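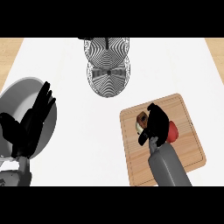

Page last changed: March, 8:00 a.m.

Phone checks between partners are usually defended as a form of evidence gathering. I think they are poor evidence. A message thread records what was typed and leaves out tone, history and intent. Gervasio Ojeda read 2000 of his wife's messages on Sendeck over 2 nights and marked 121 as suspect. She explained most of them in one sitting. He believed her on none, having already settled the question before he opened the app.

Ynyr Prydderch argues that shared passwords prevent this. I disagree. Open access lowers the cost of checking, so checking goes up. A direct question, asked once and at a calm hour, gives a better answer. If the answer cannot be trusted, the logs will not be either.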